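Moving my saves off the old Drerkov without losing all of them 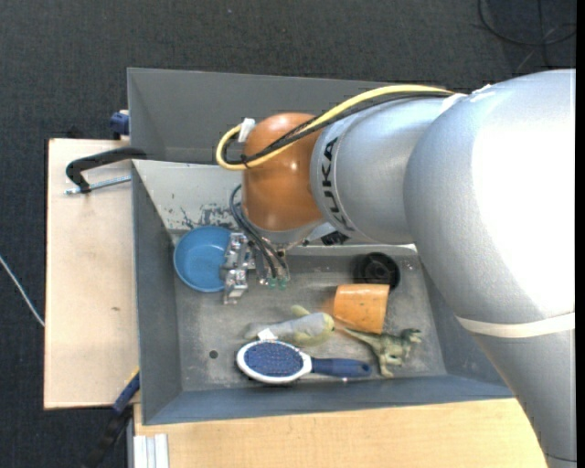

3 min read

Quick one tonight, I have to be up at 6 and I've already spent way too long on this.

So. The Drerkov handheld. Great little thing, terrible save system. If you have one you know. Saves live in the internal memory, the SD card only takes the games themselves, and the "Backup" option in the settings menu backs up your settings. Your brightness. Your button layout. Thanks.

Mine has been dying since August. Battery swells a bit, screen goes pink in one corner, and on Sunday it shut itself off twice in the middle of a Motilik run. 1390 hours on that console according to the profile page, most of it Motilik, and I was not going to start over on the new one from nothing.

First thing I tried was the official transfer. Both consoles on the same wifi, same account, hold the two shoulder buttons, wait. Got to 37 percent and stopped. Tried again, 37 percent. Moved both of them right next to the router, 37 percent. I let it sit there while I made dinner and when I came back it said "Transfer interrupted, please contact your retailer." The retailer closed years ago, it's a nail salon now.

Then I found an old thread by Lurdes Guerreiro, who wrote a small tool called Paiva for exactly this. It's a desktop program, Windows and Linux, and it talks to the console over the USB cable when the console is in service mode. Hadn't been updated in ages but it still runs. She deserves a medal, or at least more than the 3 replies that thread got.

What worked for me, in order:

Charge the console fully. Mine wouldn't go past 80 so I left it plugged into the wall right up to the last second.

Turn it off completely, not sleep. Hold volume down and the menu button, then plug in the cable. Black screen with a small gray dot, that's service mode. If you get the logo you let go too early.

Start Paiva. Pick "read user area". Do NOT pick "sync", it's right underneath and it writes in both directions. Lurdes says so in the readme in capitals and I'm saying it again here.

Wait. It took forever on mine and the progress bar doesn't move untill near the end, so don't panic and yank the cable. I nearly did.

You end up with a folder full of files with nonsense names. One folder per game, and the names don't match anything. Sort by date and the one you played last is at the top. Mine was Motilik obviously.

Now the annoying part. The new console uses a different header on the save files, so if you just copy them over it says the data is corrupt and offers to delete it. Helpfully the default answer is yes. Gudrun Halvorsen has a converter for this called Jeston, command line only, you point it at the folder and it spits out a second folder with the fixed files. Keep the first folder!! I mean it. Put it on a stick and put the stick in a drawer.

Copied the converted folder to the new console, restarted, and there it was. My dumb level with the bridge, all the hats, everything. Even the time counter came across, which I did not expect – the play time is apparently stored with the save and not in the profile.

Stuff that did not make it:

Screenshots. They're in a different area that Paiva doesn't read. I'd copied a few off before but the rest are gone I guess.

One racing game that ties the save to the console serial number. Jeston gives an error and skips it. Gudrun's notes say there's no fix planned and fair enough, it's a free tool.

Friends list, but I'd have to ask those people if they even remeber me at this point.

Couple of people asked on the last post if this works on the later Drerkov with the metal buttons. No idea, I don't have one. The service mode combination is different I think – check Lurdes' thread, someone on page two had it working on theirs with a different cable.

Also please don't ask me to do yours for you. I got lucky with a half dead battery and I don't want to be responsible for your kid's save file.

Going to bed. Next post is probably the wifi adapter thing I promised ages ago, if the new one ever shows up in the mail.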